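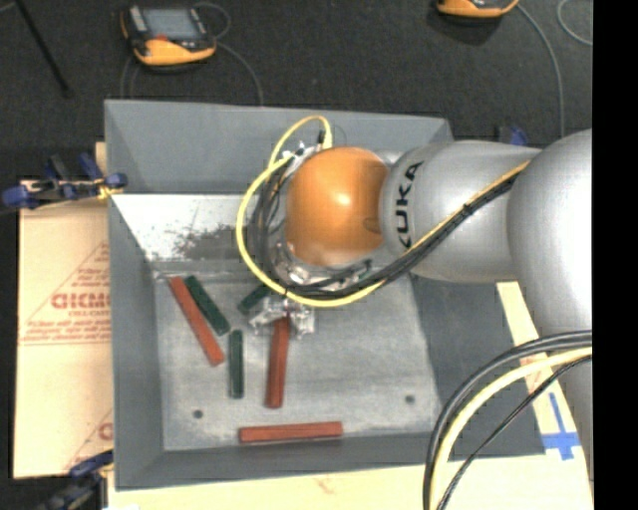
Account Recovery Rollout: Progress Report, May

Prepared for: Shivam Pal
Prepared by: Yi-an Shin, Identity Services

Status
The self-service reset page is live for all Workine staff accounts. Contractor accounts on Nomero still go through the help desk and will move in the next phase.

Work completed
Reset links now expire after 4 hours. The old security questions were removed from the sign-in page, and existing answers were deleted from the directory. Recovery codes were issued to 2,000 users by email, with a printed copy on request. Sign-in alerts go to the backup address on file whenever a password is changed.

Open issues
Two items remain open with the vendor, Hotenent. Reset emails to some outside addresses are held by spam filters – a change to the sender record is being tested. Users who change phones lose the link to the code app and have to call the help desk to restore it.

Budget
Spending is within the approved amount. The license for Heo was renewed on the same terms.

Next period
Move contractor accounts in four groups, smallest first
Update the help desk script for locked accounts
Turn off the old reset form once the last group has moved

Decision needed
Approval to keep the second help desk line open until the contractor move is finished.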